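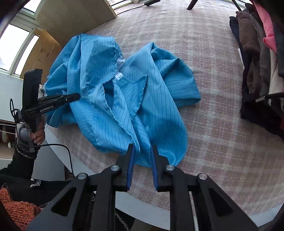

Rondent sells its garment-handling kit on the strength of one figure: 1,114 folds without a fault. I have no reason to doubt it. My objection is to what was folded, which according to the data sheet was cotton towels, all one size and all laid flat at the start. Workwear does not arrive like that. A thin pinstriped coat dropped in a heap, with the white lining turned out in the middle and one long section trailing off, has to be sorted out before any fold can begin, and the data sheet has no line for that stage.

Kaj Norðdahl, who looks after sales at Rondent, told me that opening out is "a solved step" in the 2 release. The release notes give it one sentence. Bakitz, whose rival kit costs more, at least prints a separate time for it, and the time is poor.
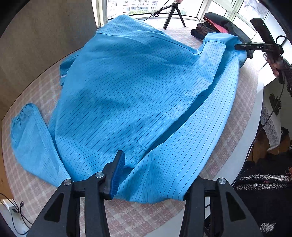 Once a coat is open, the remaining trouble is mostly at the edges. Elastic cuffs spring back. Plackets are stiffer than the cloth next to them, so a grip force that suits one will slip or mark the other. Hafþór Damgaard at the Arnardóttir laundry asked both firms for results on coats with the front undone and got none.

My advice to buyers is to bring their own heap to the demonstration — unsorted — and time the job from first touch. Rondent wants 92 a week for the lease, and at that price a morning of testing is a fair thing to ask for.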